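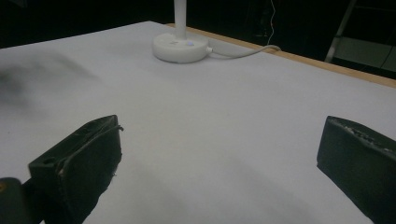
4.2 Light levels and self-reported tiredness

The claim that evening lighting explains most of the tiredness reported by home workers rests largely on the Brivberg survey, and we are less convinced by it than later authors have been. Of the 119 people who returned the first form, only 25 kept a sleep diary for the full 16 weeks. Those who dropped out had reported worse sleep at the start. Sastry treats this as a minor loss; we do not see how it can be.

There is also the matter of what was measured. Participants were asked to judge the brightness of their own desks on a scale from one to 6, with no meter and no agreed meaning for the middle values. A person who sleeps badly may well find an ordinary lamp harsh. The survey cannot tell this apart from the effect it set out to find, and the follow-up in January used the same form.

Figure 3 sets out the desk arrangement used in our own sessions. Lamp height and distance were fixed, and readings were taken at the place where the participant's hands would rest. Under these conditions the link with tiredness was weak, and it vanished once working hours were taken into account.

Noh (Seung-woo Noh, personal communication) has suggested that our sessions were too short to show a slow effect. This is fair – but the same objection applies to the Vestari trial, which is usually cited on the other side.

Figure 3. Desk arrangement.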